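Two hundred goes at a basket

17 February 2019

Quick one, I've got a train at six and haven't packed.

People keep asking what I do all day now I've moved over to the Jarkero project, and the short answer is toys in a basket. Over and over. The longer answer is that we're gathering examples for a learning system, and somebody has to sit there and gather them, and for the bedroom set that's me and Zorica Hodžić, turn and turn about.

The target for this task was 200 good runs. A run = toys on the bed, basket on the bed, robot driven by one of us, toys end up in the basket. Stop, save, label, muddle the toys up, go again. Sounds like an afternoon. It was not an afternoon.
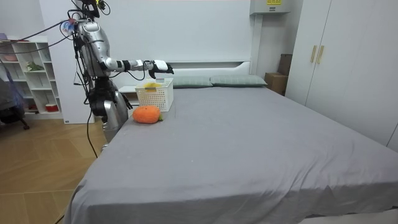 The bedroom set, arm out over the basket, carrot-ish thing still on the sheet.

So where we are. 179 kept as of last night. Nearly there, but the last lot always goes slowest, mostly my own fault as I get fussy. What I throw away:

anything where I stopped to think for ages half way. The model learns the dithering, it really does, we had a batch in May with me hovering over everything and the first policy we trained from it hovered too. Beautifully. For ever.

anything where the label's wrong. I typed "pillow" for the "toy" runs one whole morning. Had to go back through the lot.

anything where the toy gets shoved in off the side of the hand when it should have been grasped. Zorica keeps those, under a separate tag. We've argued about it. She says a shove is a perfectly good way of getting a thing into a basket and who am I to say otherwise. I say the grasp numbers will be rubbish. Both tags stay for now.

What I don't throw away, and used to: fumbles that get put right. Toy slips, you go back, you get it second time. Those are gold. If every example is perfect then the thing has no idea what to do the moment it's a thumb's width off, and it's always a thumb's width off. On the old Bastby set we had 507 runs, all lovely and clean, and the policy fell to bits as soon as anyone moved the basket. Lesson learnt, slowly and at someone else's expense.

Other things I've scribbled on the back of my log sheet, in no order:

Move the basket between runs. Properly move it, not a polite nudge. I have a habit of putting it up by the pillows and had to start rolling a dice for it.

Soft toys are harder than they look. They squash, so the hand closes and you think you've got it and you've got a pinch of fluff. Come in with the thumb low and wait a beat before lifting.

Grey sheet is fine, bright toys show up well on it. But we need patterned bedding in there too or it'll only ever work in a grey bedroom. On the list. Someone's mum has been asked for a duvet cover.

Creases matter?? Not sure. I smooth the sheet every twenty runs or so, Zorica never does. Might be useful that we differ, might just be noise.

Take breaks. My runs after lunch are measurably worse then the morning ones, I plotted it, wish I hadn't.

The head view is the one I look at most when I'm going back over things, as it's closest to what the policy gets. The wide view is more for working out what on earth I was up to with the other arm. If the two don't agree in time by even a little bit the whole run's useless, so check your clocks FIRST. Before you've done a day's work. Ask me how I know.

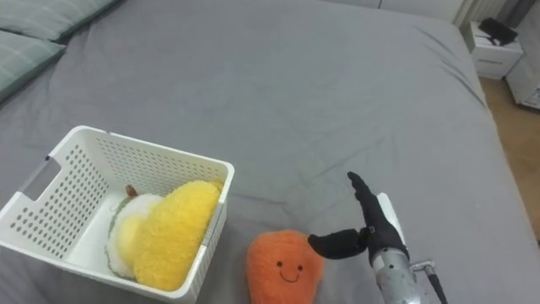 Dorian Bailly: Have you tried not fixing the starting pose of the arm? We got more out of varying that than out of moving the objects. Also I'm with Zorica on the shoves, keep them in and let the tag sort it out later.

Ha, right, pasted that up from the comments on my last post as I never answered it. No, we haven't, every run starts from the same rest pose as it's quicker to reset. Which is a bad reason. I'll do the last twenty-odd with the start jittered and see if it makes any odds, though it's a small slice to judge from. If it helps we'll do it for the whole of the next task (socks, heaven help me).

As for shoves, fine, outvoted.

Right. Packing. I'll put the split between kept and binned runs up when I'm back, and the label list if anybody wants it, it's only a text file and a messy one.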